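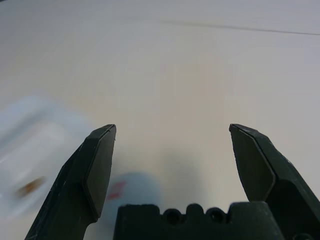

Zestano Two-Finger Gripper for Tabletop and Household Work

The Zestano is a parallel gripper for small robot arms. We sell it to labs, small workshops and a few very patient private customers who want an arm to tidy, sort and put things away. It has two fingers with beveled tips, a dark green matte finish and a blocky palm housing. It ships assembled, with the cable and mounting screws in the box.

Most of the questions we get before a sale are some form of "Can it do my dishes?" The rest of this page tries to answer that, along with the usual details on fit, care and ordering.

What it does well

Picking up a single item from a clear, flat surface. Boxes, tubs with firm sides, cups, balls, tools with a straight handle. If the item fits between the open fingers and doesn't weigh too much for your arm, the gripper will hold it.

Moving things from one known place to another. If the tub always starts on the left side of the bench and always goes on the same shelf, this is a job you can set up in an afternoon and leave running while you are in the room.

Sorting parts into trays. Wulan Sinaga runs our test bench, and her standard test is 200 picks from a mixed tray of hard parts. We run it on each gripper before it goes out. A unit that drops more than 2 goes back to assembly.

What it does with help

Lids. The fingers can lift a loose lid by the edge. Snapping one back on takes a second arm or a fixture that holds the container still. Thin lids also flex when they are pinched, and the grip can slide.

Clear plastic. The gripper holds it as well as anything else, but cameras have trouble finding it. Depth cameras often read straight through a clear tub to the table underneath. A strip of colored tape on the side of the tub helps a lot. So does a plain, dull work surface.

Round items. A ball rolls if one finger touches it before the other. Come straight down over the middle and close slowly. The rubber pads (sold separately) are worth having for this.

What it doesn't do yet

Folding laundry. We have seen it done with this gripper, slowly, with one kind of towel. We would not sell it to you for that.

Washing dishes. The gripper is not sealed. Keep it away from the sink.

Clearing a kitchen table after a meal. Each step can be done separately. Doing all of them in a row, with different plates every night and food on them, is still research. Rostam Jalali has had an arm in his kitchen since last November and reports that it puts away cups from the drying rack and that he does the rest.

Shop-floor use is further along. Benches stay in one place, parts come in the same shape and a person can fix the odd miss. If you have a repeated pick on a small bench, the gripper can probably take it over. If the job changes every day, you will spend more time setting up than you save.

Fit and mounting

The Zestano bolts directly to the Jolia arm. For other arms, ask us for an adapter plate and tell us the bolt pattern on your wrist flange. Mount the gripper with the arm powered off. Tighten the screws by hand first, then go around again with the key.

A small wrist camera can be fitted. Aim it so that both fingertips are in view when the gripper is open. Quick arm moves will blur anything close to the lens, so let the arm settle for a moment before you take the picture you plan to pick from.

Care

Wipe the fingers with a dry cloth. Scuffs and light scratches on the outer surfaces are normal with use and don't affect the grip. Check the inner faces every 1000 cycles and replace the fingers if a tip is chipped or the two no longer meet evenly. Replacement fingers come in pairs. Don't mix an old one with a new one.

Don't oil the slides. They are greased at the factory, and oil thins the grease.

In the box

Gripper, assembled
Power and data cable
Mounting screws and hex key
Printed setup sheet

Sold separately

Rubber finger pads, pack of 20
Replacement fingers, pair
Adapter plate
Wrist camera bracket

Ordering and returns

Order through Istura or write to our sales desk. Marlina Setiawan handles quotes for schools and labs. If you aren't sure the gripper suits the job, send her a short video of a person doing it by hand, at normal speed, from start to finish. We look at every one and will tell you if we think it's a bad fit.

Unused grippers can be returned in the original box. Used ones can come back for repair, and we quote before doing any work.

Page last updated 3 September 2018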